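Search articles, authors, keywords Go Advanced search

Working Papers in Domestic Space, July
Cokirberg Housing Studies Group

4. Horizontal surfaces and the sorting of textiles

4.1 Scope of this section

The preceding section dealt with storage furniture, meaning any closed or open unit whose stated purpose is to hold clothing or linens. This section deals with surfaces that hold textiles for part of the day without being storage. In single-room rentals the largest of these is nearly always the bed. It is also the surface whose use is hardest to record, as it has to be cleared every night, and a survey made in the morning gives a different result from one made in the early evening.

The sample is the one set out in Section 2: 30 rooms, divided between the Kendley and Azevedo buildings. Both buildings have rooms with one window, one door and no built-in closet. The Kendley rooms are longer and narrower, and the bed is placed along a wall in almost all of them. The Azevedo rooms are closer to square, and bed position varies. Each room was visited in the morning and again in the early evening. Placements were entered on the Zasance sheet, which records the item type, the surface under it, the state of the item (folded, rolled, hung, crumpled, other) and whatever lies directly next to it. The full set comes to roughly 1000 placements. Bedding in use as bedding was left out of the count.

4.2 Coding the state of a textile

The state categories caused more disagreement between coders than any other field. "Folded" was first defined as having at least one deliberate crease with edges brought together. Under that rule a pair of socks turned into itself counted as folded, and so did a towel dropped over its own midpoint. The revised rule asks for visible layers lying parallel, with the upper face more or less flat. Socks turned into themselves were moved to "other." Towels folded once and left were kept in "folded" only if the edges lay within a hand's width of each other.

"Crumpled" was applied to any textile with no continuous flat face larger than a palm. No judgment was made about whether the item was clean or had been used. Residents were asked about this in the interviews (Section 6), but the sheet records only what can be read from the surface, and coders were told not to infer. A crumpled towel on a bed may be waiting to be folded or waiting to be washed, and the two cases look the same.

Mixed piles were a further difficulty. A pile is entered as a single placement when its items touch and share an outline, and the item type is taken from the top layer. Lower layers are noted in the remarks field if a second color or a second fabric shows at the edge. This undercounts items in tall piles. It was accepted because lifting layers would have disturbed the residents' own order, and several had said in advance that they did not want piles handled. Where the top item could not be identified with confidence, the entry reads "garment or small item" and was excluded from the analysis by type but kept in the analysis by position.

4.3 Position on the bed

For the position analysis the sleeping surface was divided into a near half, a far half and two ends, taken from the point at which a person would stand to work. Folded piles were found more often at the ends than in the middle. Crumpled items were more evenly spread but were seldom placed in contact with folded ones. In the evening visits a clear strip of sheet separated the two groups in most rooms where both were present.

The strip has a practical use. It is where the folding is done. Residents who folded while standing kept the clear area directly in front of them and moved finished items to the left or right, usually to the same side each time. Residents who folded while sitting on the bed kept a smaller clear area and tended to stack finished items behind them or toward the pillow. The side chosen for finished items did not follow handedness in any consistent way. In the Kendley rooms it appeared to follow the position of the door, with finished piles placed on the side farther from it, but the sample is too small to test this.

Sheet pattern was recorded at the suggestion of an early reviewer. Stripes and checks give an edge to line things up against, and it was thought that piles on patterned sheets might be squarer. No such effect was found. Plain sheets did make dark items quicker to find for the coders, and pale towels on pale sheets were missed twice in the pilot round.

4.4 Material stored upright behind the bed

Where the bed stands close to a wall, the vertical space behind it is commonly used for flat goods. These include folded tables, drying racks, spare panels, mats, and lengths of floor covering. The bed holds them in place at the base, and if the piece is tall or limp some fixing is needed higher up. Tape was the usual choice in both buildings, as the leases do not allow nails or screws in the walls.

Sheet vinyl is a special case. It is sold by the length, is usually kept rolled, and once opened tends to sag and crease if stood on edge without support along the top. Figure 4 shows a sheet with a light brown plank print leaning against a cream wall behind a bed, held by dark tape at its upper left corner and creased across its face. A tan pad with a darker brown edge leans next to it and is fixed near the top with strips of black tape. The bed surface carries the kind of arrangement described in 4.3: a folded pile of black cloth on one side, entered as "garment or small item," with a bright green knit recorded in the remarks field for the lower layers, and a crumpled white cloth or towel on the other. Striped sheet lies between the two.

The upright material matters to the sorting of textiles for two reasons. It fixes the position of the bed, which can no longer be pulled out for making without letting the goods behind it slide, and it shortens the reach. Residents with goods behind the bed used the far half less for piles. Several said they had lost small items down the gap at some point and now kept the far half for larger pieces. Cables run along or across the same walls add to this, and in rooms where they hung low residents kept textiles away from that side as well.

Figure 4. Folded and crumpled textiles at opposite sides of a striped sheet, with vinyl floor covering and a tan pad taped upright behind the bed.

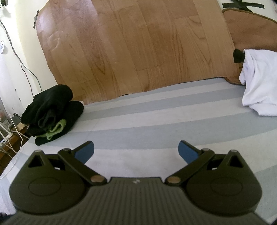
4.5 Duration of placements

Two visits in a day allow only a coarse estimate of how long an item stays where it is. An item was treated as persistent when the same type in the same state was recorded in the same zone at both visits. On this measure 200 placements were persistent. Most of them were on chairs and on the tops of low units. Bed placements were persistent less often, as expected for a surface that is cleared for sleeping, though the interval between visits did not include a night and the comparison should be read with that in mind.

Among bed placements, folded piles persisted more than crumpled items. This runs against the common view that the finished pile is the one most quickly put away. The interviews offer a partial account. Putting away a folded pile in these rooms often means opening a box under the bed or moving something off the lid of a trunk, and residents put this off until there was enough to make the job worth doing. A crumpled towel, on the other hand, can be hung on the door hook in one movement.

Small hard objects were recorded with the textiles when they lay within a forearm's length of a pile. Clips, pegs and chargers were the most frequent. They were set down on whatever firm surface was nearest, and seldom on the sheet itself.

4.6 Limits

The zones in 4.3 assume a single working position. In the Azevedo rooms where the bed could be approached from two sides, coders had to choose one, and the choice was made from the location of the laundry bag or, failing that, from the door. A different rule would move some placements from near to far. The comparison of buildings in Table 5 should not be relied on for differences between halves, only for differences between ends and middle.

The tape and the goods it holds were recorded in remarks, without fields of their own. Upright storage had not been foreseen when the Zasance sheet was drawn up. It was added to the form used for the second building, and the Kendley entries were filled in afterward from the coders' notes. Where the notes were silent the field was left blank.

Related items
Door hooks, rails and the hanging of damp towels in shared buildings
Under-bed boxes: access height and frequency of use
Floor coverings in short-term rentals: fitted, loose and stored
The Zasance sheet, revised form with coding notes
A second look at chairs as clothes storage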